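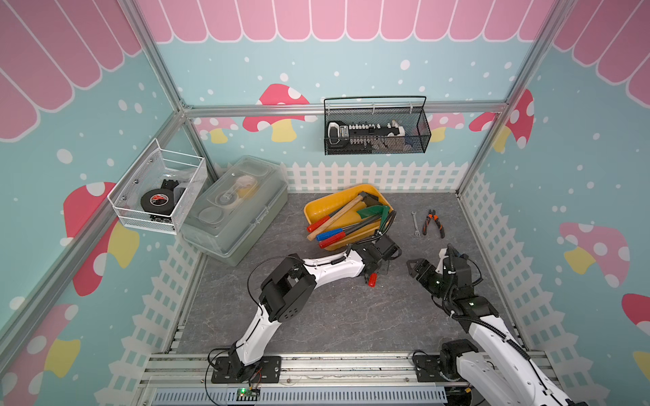 Plurdale has finished the first stage of a program to gather manipulation examples for a two-arm learning system, the company said in December. The stage produced 1,266 accepted episodes, all of them concerned with sorting and putting away hand tools. Each episode is one continuous recording of both arms, from a parked start to a parked finish, with a written instruction attached. The cell is lined with printed wall panels, in one case a pastel set with mushrooms, a picket fence and a pink scalloped awning, and the panels are treated as a variable in the same way as the layout of the objects. A typical layout puts a hammer, screwdrivers and a garden trowel in a shallow yellow tray, with a wrench and a pair of orange-and-black pliers on the floor to its right. Mesh baskets on the rear rail and the left wall serve as additional source and target locations.

The work is led by Müzeyyen Saraç, who runs data operations at Plurdale. Training is handled by a separate team under Jean Munro at Judeo, which receives the recordings in batches and returns a list of the cases in which its current policy performs worst. The two groups have worked on this schedule since the spring.

Episodes are recorded by teleoperation. An operator drives both arms through a pair of hand controllers, and joint positions, gripper commands and video are written to a single log with a shared clock. Operators work in blocks and change layouts between blocks. The software that assigns layouts and instructions, called Betik, was written in-house. It draws an object list, a start arrangement and a goal, then shows the operator a sentence such as "put the pliers in the tray" or "move the tape to the rear basket." The operator can reject an assignment that is physically impossible, and the rejection is logged with a reason code.

Hand tools were chosen for their shape. A screwdriver has a handle that is easy to grip and a long shaft that tends to catch on its neighbors. A hammer has most of its weight at one end, so a grasp at the wrong point on the handle lets the head swing down. Wrenches lie nearly flush with the floor and leave little room for the fingers to get underneath. According to Saraç, flat metal parts accounted for the largest share of discarded attempts in the first weeks of recording.

"We had operators who could pick up a wrench on the first try every time, and their recordings were the least useful ones we had," Saraç said. "They had learned to slide it against the tray wall. The policy copied the slide and then did it when there was no tray."

The instructions to operators were changed as a result. Sliding a part against a fixed surface is now allowed only when the assignment names that surface. Recordings made under the old rule were kept but carry a separate tag, and Munro's group leaves them out of its main training runs.

The printed panels came in at the same point. Early policies trained on a plain gray background lost accuracy when the cell was moved to another room, and the teams agreed to vary the surroundings on purpose. The panels are supplied by Atanasov, a print shop that normally makes trade show displays. They are held against the aluminum uprights and can be changed between blocks. Plurdale now rotates 8 panel sets. The floor covering is changed less often, as each change requires the arms to be checked against a calibration target before recording resumes.

Acceptance is decided in two passes. An automatic check removes episodes with dropped frames, joint limits reached or a gap in the gripper signal. A reviewer then watches what remains at increased speed and marks the start and end of every grasp. Episodes in which a tool is dropped and picked up again are accepted if the recovery is complete. Munro said these recoveries are in short supply and that her group gives them extra weight.

"A clean demonstration tells the model where to go," Munro said. "It has very little to say about being two centimeters off with a screwdriver rolling away. We asked for more of those, and we asked that they not be staged. Staged drops look staged in the joint data."

The first stage used 3 operators. Plurdale said 9 will be working when the second stage begins, with two additional cells built to the same drawing. The second stage adds soft and flexible items, including cables and plastic bags, and tasks that require one arm to hold a container while the other opens it. Storage boxes with latches are on the list. Saraç said latches will be recorded with the box both free on the floor and held by one gripper, and that the two conditions will be kept apart in the logs.

Changes to Betik are also planned. The current version picks start arrangements at random within limits set by hand, which has led to many layouts with the tray near the middle of the floor. The next version will read the returned list of weak cases directly and raise the chance of similar arrangements being drawn. Until then the list is copied in manually before each block.

Plurdale has not set a date for release of the recordings outside the two companies. A data format description and the reason codes used for rejected assignments will be shared first, Saraç said, and requests from outside groups will be considered after the second stage has been reviewed.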